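4. Setting up the commentary position

Read this section before your first live broadcast from the ground at Duvport. It covers the Derkoslow mixer, the two headsets and the return feed. Allow 48 minutes from unpacking to the first line test.

4.1 Before you start

You will need the mixer, its power supply, both headsets, the spare microphone cable and the match-day line sheet. The line sheet lists the number to dial for the studio and is sent out by Jurgita Vaher the day before a fixture.

Caution: do not connect the power supply while the mixer is switched on.

4.2 Connecting the mixer

1. Place the mixer on the desk between the two seats, with the sockets facing away from you.
2. Plug the lead commentator's headset into socket A and the summariser's into socket B.
3. Run the network cable from LINE 1 to the wall point marked 412.
4. Switch on and wait for the green light, which takes up to 30 seconds. 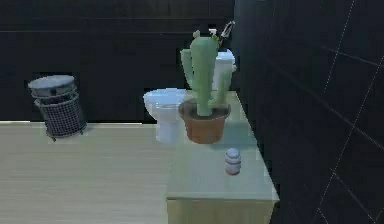
If the light stays amber, the mixer has power but no line. Check the cable at both ends, switch off, count to 20 and try again. A red light means a fault in the unit – change to the Sididlow backup and report it after the match.

4.3 Setting levels

1. Turn both channel faders fully down.
2. Ask the lead commentator to read out the team sheet at match volume. Most people speak far more quietly in a test than they do when a goal goes in, so ask for a goal call as well.
3. Raise channel A until the meter sits just below the yellow band. The goal call may touch yellow but must not reach red.
4. Repeat for channel B.
5. Bring up the crowd microphone last.

Note: the microphone should be two fingers' width from the corner of the mouth. Directly in front of the lips it will pop on every P and B. 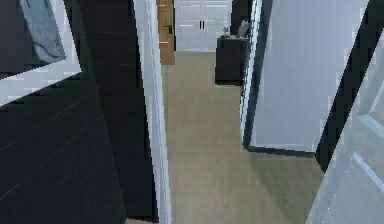

4.4 Return feed and talkback

1. Dial the studio and ask for clean return, meaning programme sound without your own voice.
2. Set the headphone dial to a comfortable level.
3. Press and hold TALK to speak to the producer. Your microphone is off air while the button is held down.

Caution: if you hear yourself with a delay, take the headset off and ask the studio to correct the feed. Do not try to commentate over it.

For away fixtures at Stankevičius Park, use the portable kit in section 6. Questions about this section go to Umesh Chaturvedi.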